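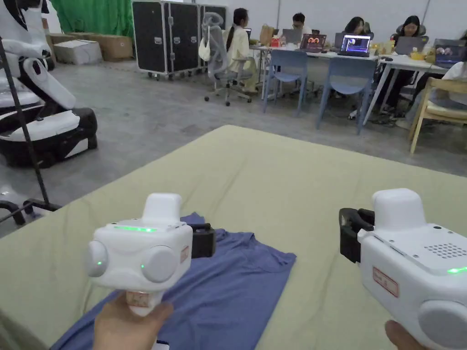 Attachment 1 – bed with sage-green sheet, blue T-shirt laid out for folding

Ticket 2917
Subject: Fitted sheet keeps pulling out of place when the bed is used for folding
Product: Giltia fitted sheet, pale green
Opened by: Bheki Potgieter
Opened: 4/12/25
Priority: Low
Status: Resolved

Customer's description

I use the bed as my folding surface because I don't have a table wide enough. The mattress is a Grosis and it is a large one. The sheet is the Giltia in the pale green. When I lay a T-shirt out flat and smooth it from the collar down to the hem, the sheet moves with my hands. After a few shirts there are ridges in the sheet and the shirts pick up the ridges. Then one of the corners comes off and I have to stop and put it back on.

Cotton T-shirts are the worst. Towels are fine. The floor is bare concrete, so the mattress can slide too if I lean on it, but I think the sheet is the main problem.

I have washed the sheet twice, warm both times, tumble dried on high. It was a better fit out of the packet. I would like to know if it is faulty or if I bought the wrong one.

Photo attached.

Reply 1 – Pristilham Home Support

Thank you for the photo. A few questions so we can check the size:

How deep is the mattress, measured from the bottom seam to the top seam?
Is there a pad or topper under the sheet?
Which corner comes off first?
Does the small tag inside the hem say Standard or Deep?

Please also try the following and let us know what changes.

Take the sheet off completely. Find the tag and put that corner on at the foot of the bed, right-hand side. Do the opposite corner next, then the other 2. Pull the elastic well under the mattress at each corner before smoothing the top. Smooth from the middle out to the sides.

For the T-shirts, lay the shirt down first and straighten it by lifting the hem and setting it down again. Pressing and dragging across the fabric is what moves the sheet.

Reply 2 – customer

There is a pad under it, a Khumalo quilted one. I forgot to mention that. With the pad on, the mattress is a bit deeper than the size printed on the packet. Without the pad it is inside the limit.

Corner at the head, left side, comes off first. Tag says Standard.

I refitted it the way you said. It held longer but the same corner came up before I finished the basket. Lifting the hem does help. The shirt lies flatter and I am not chasing wrinkles. Sleeves are still awkward.

Reply 3 – Pristilham Home Support

That explains the corner. Standard is made for the mattress alone, and the quilted pad takes you over. High heat in the dryer may also have taken some length out of the cotton, so please use low from now on.

Two options:

1. Keep the Standard sheet and take the pad off on laundry days.
2. Exchange it for the Deep version in the same color. We can do this once, even though the sheet has been washed.

On sleeves: fold the shirt face down. Bring one side in to the middle with the sleeve folded back on itself, then do the other side, then bring the hem up to the collar. Starting from the side nearest you means less reaching across the bed.

Reply 4 – customer

Option 2 please. I don't want to be taking the pad on and off.

Reply 5 – Pristilham Home Support

Exchange approved. The Deep sheet in pale green is on order. A return label is in the parcel for the old one – any bag or box will do.

Reply 6 – customer

New sheet arrived and is on, with the pad under it. Did a full load this morning, shirts and all, and the corners stayed on. Still a little movement in the middle when I press hard. I can live with that. Old one is packed to go back.

You can close this.

Internal note

Cause: Standard depth used over quilted pad, possible shrinkage from high heat. No fault found. Product page to be updated in June so the depth limit mentions pads and toppers.

Closed.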